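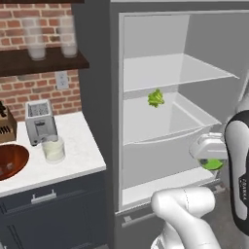
Fridge work in the practice kitchen, a computer simulation used by the Jonix program at Veltmont. The robot's arm is at the open refrigerator, level with the crisper drawer.

Print this release | E-mail this release

Veltmont Brings Kitchen Robots to Dindness Lunch Service, and the Kitchen Crew Gets a Say

DINDNESS, June 19, 2024 – I run the staff kitchens at Veltmont, and I've been asked to write this announcement myself, so please forgive me if it sounds more like a cook than a company. Starting in September, our Dindness site will have 2 robot arms working alongside the kitchen crew. They'll handle fridge work during the prep shift: opening the doors, putting produce away, bringing it back out when the line needs it. The program is called Jonix, and we're building it with Kalogeropoulos, the automation shop that already set up the tray return in our other building.

We serve 2,000 lunches a week out of Dindness. If you've never worked in a kitchen that size, picture how many times somebody pulls open a refrigerator, bends down to a low drawer, grabs a head of lettuce or a tub of something, stands back up and bumps the door closed with a hip. Then picture doing it with a delivery sitting on the floor and the soup needing attention (my knees have opinions about this, and so do everybody else's). That bending and fetching is the part of the day we're handing over first.

The crew picked it, by the way. Last winter we put a big sheet of paper on the walk-in door and asked people to write down the jobs they'd happily never do again. Putting away produce won by a mile. Scrubbing the fryer came in second, and I'm sorry to report that one is staying with us humans for now.

Practicing before anybody gets in the way

Most of the work so far has happened on a computer. Kalogeropoulos builds kitchens in simulation and lets the arm practice there, over and over, before we ever plug one in near a person. The kitchen in the picture with this release is one of those. It looks a lot homier than ours – I would love a brick wall and a copper sink, if anyone in facilities is reading – but the job is one we know well. There's a fridge with the door open, there's lettuce, and there's an arm that has to reach in without making a mess of things.

I was a little skeptical about this at first. A pretend fridge never has a leaking carton of cream on the top shelf! But the team kept coming back to us with good questions. How full do you pack the drawers? What do you do when a door won't stay open? Does the lettuce go in bagged or bare? They'd change the practice kitchen to suit what we told them, and then show us again. By the third visit, people on my crew were pulling up chairs and arguing about the right way to hold a romaine heart.

What changes for the people who work here

No one is losing a job or hours over this, and I wouldn't be putting my name to it otherwise. The crew stays the same size. What changes is how the morning goes.

Right now, the first stretch of the prep shift is nearly all unpacking and putting away. With the arms on the fridges, the cooks who used to do that will start straight in on chopping, stocks and dressings. We plan to use the extra time to bring back the daily made-from-scratch salad bar, which we dropped when things got too busy and which I still get complaints about in the elevator.

We're also setting up 4 paid training spots for kitchen staff who want to learn to run the arms. That covers starting them up, stopping them, cleaning the grippers, and teaching them where things go when we switch suppliers and every box is suddenly a different shape. The training happens on the clock, and the spots come with a raise. You don't need any computer background, just some patience and a feel for how the kitchen runs. All 4 spots are going to people who already work at Dindness.

There are ground rules too, written with the crew. Anybody can stop an arm at any time and won't be asked to justify it. Knives, hot pans and anything on the stove stay with people. A cook checks all produce by eye before it goes on a plate, same as today. And the arms won't be used to track how fast anyone works, which was the very first question at our first meeting and a fair one.

What happens next

Over the summer, Kalogeropoulos will keep running the practice kitchens and we'll clear space along the back wall at Dindness. Once the arms arrive, they'll run after lunch only, with the trainees, until the crew tells me they're comfortable having them on the morning shift. If that takes longer than planned, it takes longer. I'd sooner be late than have people edging around a machine they don't trust.

Veltmont employees at Dindness are welcome to stop by the kitchen after lunch service and ask me anything about Jonix. I'll be the one with the coffee. Reporters and other kitchens interested in a visit can get in touch through the Veltmont press office.

About Veltmont
Veltmont runs staff kitchens and dining rooms for workplaces, including its site at Dindness.

Print this release | E-mail this release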